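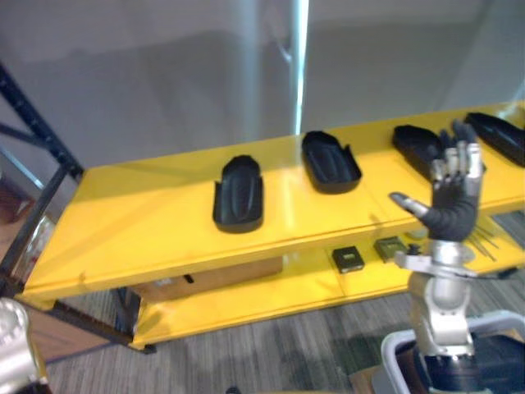 In Praise of the Shelf by the Door

My mother had a shelf by the back door, and everything that came into the house stopped there first. Mail, keys, a borrowed pie plate on its way home to its owner, my brother's baseball glove for most of one summer. She called it the landing, and I was well into my thirties before I understood what a wise woman she was, because by then I had lived in 6 different apartments without one and had lost my keys in every single one of them.

I bring this up because I have been reading a good deal lately about clearing your surfaces. The books are very firm about it. A flat surface should be bare, they tell you, and anything sitting out is a decision you have put off making. I tried it, I really did! Last October I went through our house on Surkance Street with a stack of boxes and put everything away behind doors, and for almost 2 weeks the place looked lovely. Then my husband needed the tape measure. 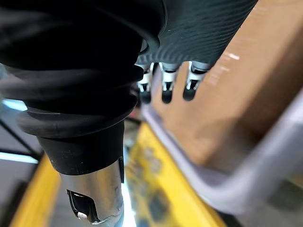

Black ribs above, polished metal below.

Well, we found it in the end, after he had opened every drawer in the kitchen and I had opened them all again behind him (as you do, when you are married and don't quite trust the other person's looking). And standing there with the silverware all over the counter, I started to wonder who exactly we had been tidying for. Company, I suppose. We have company perhaps once a month, and they are mostly people who have seen the tape measure.

My friend Iona Tennant ran the hardware counter at Aksoy for 17 years, and she has strong opinions on this subject. She holds that a thing you use every day has earned the right to be seen, and that a thing you use once a year should be grateful for a box in the basement. Her own kitchen has pans hanging up, spoons in a jar, and the good scissors on a nail where her grandchildren can't reach them. It is not a kitchen for a magazine, but I have never once watched her hunt for anything in it.

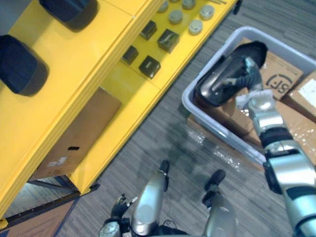
There is a kindness in that sort of arrangement, I think, and it goes to everybody who comes through the house. A guest at Iona's can make a cup of tea without asking where a single thing is kept. At my sister's place, which is beautiful, I once drank water out of a measuring cup at six in the morning so I wouldn't have to wake her up and ask about the glasses.

Now, I don't want to be taken for a defender of piles. I have known piles. The dining table at my uncle's was under one for years, and we ate Thanksgiving on our laps.

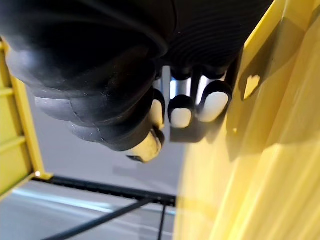
What I am speaking up for is one good, honest, open shelf, close to where you come and go, with room on it for the things that are passing through. Ours is back up now. It has the keys, the dog's leash, the tape measure, and a library book I mean to return tomorrow.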